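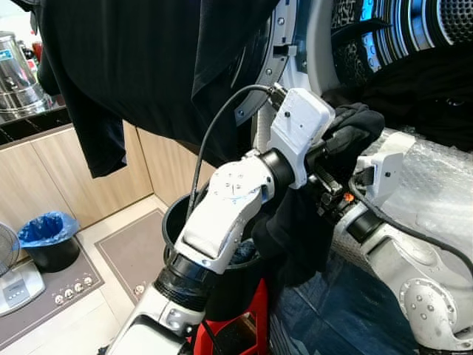
Where do the dark things go when they come out of the drum?
Into the black bucket next to the machine, and from there to the folding table before anyone starts a second load.

Workshop > Notebook > Laundry corner
Print | E-mail

Monday, after lunch. Devendra has again proposed a rule for black cloth, his third. It says one piece at a time, and shake it over the bucket. I have no quarrel with this except that the bucket is also black, and at 3 p.m. I spent a while patting the inside of it for a piece I had already folded.

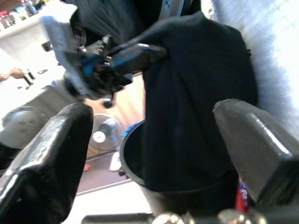

Chrysanthi wants a pale bucket from the Bremville store, 20 liters or so. Seconded. She also wants the little bottles sorted by what is in them – I had them by height, which I still think looks better.

To do: wipe door seal, check drum by hand for stragglers, find the lid that belongs to the 27. Ask Devendra whether rule two is still in force.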